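Print | E-mail

Okatgate Portable Pump, Set-up Guide
Section 4: Drawing from open water
Revised May 18, 2024

Read Section 3 (fuel and oil) before starting. The steps below apply to ponds, canals and static tanks. For hydrant supply, go to Section 6.

4.1 Placing the pump

1. Put the pump on firm, level ground as close to the water as the bank allows. Keep the suction lift as short as possible.
2. Chock both wheels and set the parking leg.
3. Turn the exhaust outlet away from dry grass and from the crew position.

CAUTION: Do not run the pump inside a tent, trailer or closed vehicle bay.

4.2 Connecting the suction hose

1. Check that the rubber washer is seated in each coupling. Replace any washer that is split or flattened.
2. Join the hose lengths on the bank and tighten with the two suction spanners.
3. Fit the strainer and tie the safety line to it with a round turn and two half hitches.
4. Lower the strainer until it is fully under water and clear of the bed. Use the float in shallow ponds.

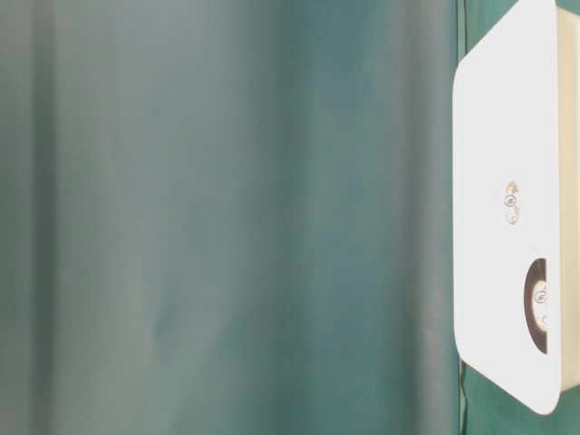 5. Connect the free end to the pump inlet. The hose must rise steadily to the inlet. A hump in the line will trap air.

4.3 Priming

1. Close the delivery valve and all drain cocks.
2. Start the engine and let it idle for 60 seconds.
3. Pull the primer lever and hold it until water runs from the primer outlet.
4. Release the lever. Open the delivery valve slowly when the pressure gauge is steady.

NOTE: If no water appears within 50 seconds, release the lever, stop the engine and check the couplings for air leaks. Do not hold the primer on.

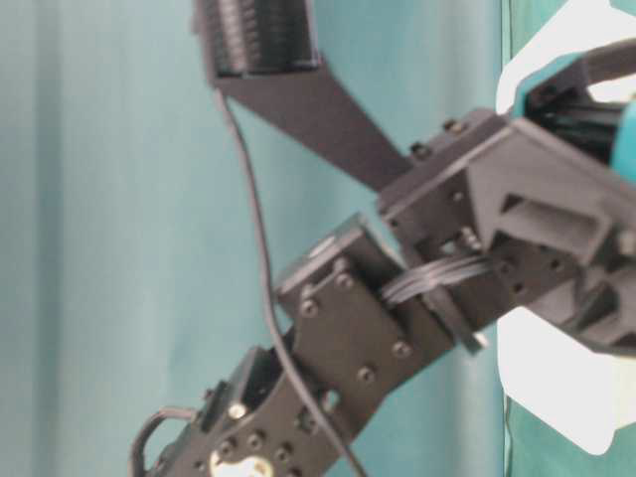 4.4 Shutting down

1. Reduce to idle and close the delivery valve.
2. Stop the engine. Open the drain cocks and leave them open until the casing is empty.
3. Flush with clean water after any use with salt or muddy water.
4. Enter the running time in the pump log.

Spare washers are listed under item 13 of the parts sheet. Questions on this section go to Suleiman Garba, Calimlim depot.

Print | E-mail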